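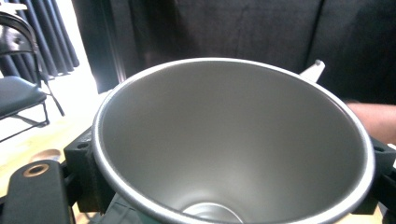 4. Setting and Data

4.1 The transfer process at Zulier

Zulier College is a four-year institution that takes in transfer students every fall and spring. Most of them come from one of 8 community colleges in the same state. Each of these has a written agreement with Zulier that lists which courses count toward which requirements. Students who come from anywhere else have their records read course by course.

A transfer record passes through two stages. The registrar first decides whether a course is accepted at all. This decision rests on the grade, the accreditation of the sending college, and the number of credit hours. The department then decides what an accepted course counts for. A course may be matched to a named Zulier course, placed in a general education category, or entered as free elective credit. The last of these adds to the student's total but does not move the student closer to finishing the major, unless the major leaves room for electives.

In this paper we call the first outcome acceptance and the second one placement. Much of the earlier writing on credit loss deals with acceptance alone. A student whose every course was accepted can still be told in the second semester that an introductory sequence has to be repeated, and the registrar's figures will show no loss in that case. We treat the two separately throughout.

Placement decisions are recorded in Flellent, the degree audit system that Zulier has used since before the period studied. A student can open the audit at any time. It shows completed requirements, open requirements, and a list at the bottom headed "Other credit." Courses that have been accepted and not yet placed appear in this list beside courses that have been placed as free electives, and the two are not marked differently. Several of the findings in Section 5 turn on this detail of the display.
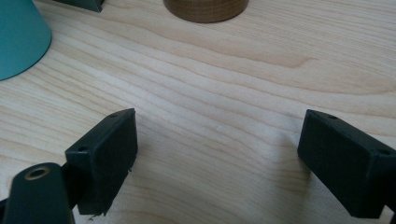 Figure 2. Two black gripper fingertips open over a wooden tabletop, with a teal cone-shaped object and a brown wooden cylinder farther back.

4.2 Records

The records file covers 2,089 students who entered Zulier by transfer and enrolled in at least one course. Students who were admitted and did not enroll were left out. So were visiting students, students seeking a certificate only, and students returning to Zulier after time at another college. The last group was dropped because their earlier Zulier courses do not pass through placement and would have made the process look faster than it is.

For each student the file holds the sending college, the declared major at entry, the credits presented, the credits accepted, and the placement of each accepted course with the date of the decision. It also holds every later change. Changes are more common than we expected when the study was planned. A course entered as free elective credit may be moved to a major requirement months later, usually after the student has asked the department for a second reading and sent in a syllabus.

We took the date of the last change as the date on which placement was settled. The other choice would have been the date of the first decision, and this is the one the college uses in its own reports. Using the first date makes the wait shorter for nearly every department. We prefer the last date on the ground that a student planning a course schedule needs to know the final answer, and a first answer that is later changed has already shaped one registration period.

Majors were grouped by the structure of their requirements. Sequenced majors are those in which a required course cannot be taken until another required course is complete, for most of the program. Engineering, chemistry, nursing, and accounting fall in this group. Open majors have an entry course and then a wide choice. A few programs, among them music and education, did not fit either group well and are reported on their own. The grouping was done from the printed catalog before any of the placement data had been opened.

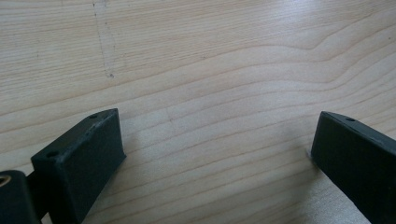 Some of the records had to be corrected by hand. In the earliest part of the file, one department entered all of its decisions on a single day at the end of each term, so the recorded date says nothing about when the decision was made. We kept these students in the analysis of placement and removed them from the analysis of waiting time. Where a course had been split – a five-credit course matched to a four-credit course, with the remaining credit entered as an elective – we counted it as placed.

4.3 Survey

The records show what was decided. They do not show what students believed had been decided, and this second question called for a survey. Bokura, a survey service already under contract with the college, sent an invitation to transfer students in their first year. The invitation went out in April, after registration for the fall term had opened, so that students would have had a recent reason to look at their audit.

We received 200 complete responses. Students were asked to list the courses they had taken before Zulier and to say, for each one, what they thought it counted for. They were told not to open the audit while answering, though we had no way of checking this. They were then asked where they had got their information, with a choice of the audit, an adviser, a faculty member, another student, the sending college, or a guess. More than one source could be marked.

With the students' permission, answers were matched to the records file. A belief was coded as correct if it named the requirement the course had been placed under on the day the survey was completed. It was coded as correct in part if the student knew that the course had been accepted and named the wrong requirement. Courses still waiting for placement were coded on their own, since no answer about them could be right or wrong except "not yet known."

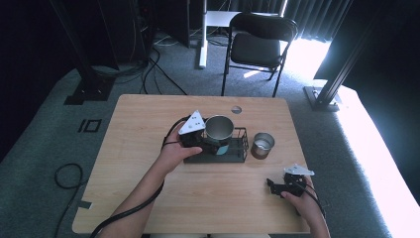

Students from sequenced majors answered at a higher rate than students from open majors. They have more to lose from a wrong placement, and it may be that those with a complaint were more willing to fill out the form. For this reason the survey results are given separately for each group of majors and are not combined into a single figure for the college. Part-time students are also thinly represented.

4.4 Advising

Until the middle of the study period, transfer advising was handled inside each department. It was then moved to a central office in Kwon Hall, where the advisers see transfer students only. The move was made in 2 steps. Sequenced majors went first and all other majors followed a year later.

This order gives us a limited comparison. During the year between the steps, students in sequenced majors had a central adviser and students in open majors did not. The comparison is weaker than it would be if the majors had been chosen at random, as the college moved first those programs in which it believed the problem was worst. We use it in Section 5.3 to look at waiting time, where the change within each group can be followed from term to term, and make no use of it in the survey analysis.

The central advisers do not make placement decisions. They can send a course back to a department for a second reading, and they keep a log of such requests. The log was made available to us with student names removed. It lists the department, the course, the date sent, and the date returned, but leaves out the reason for the request. Requests made by students directly to a faculty member are not in the log, and departments differ in whether they kept any note of these. Counts of second readings in the following section therefore cover only those that went through the office, except where a change in Flellent shows that a reading must have taken place.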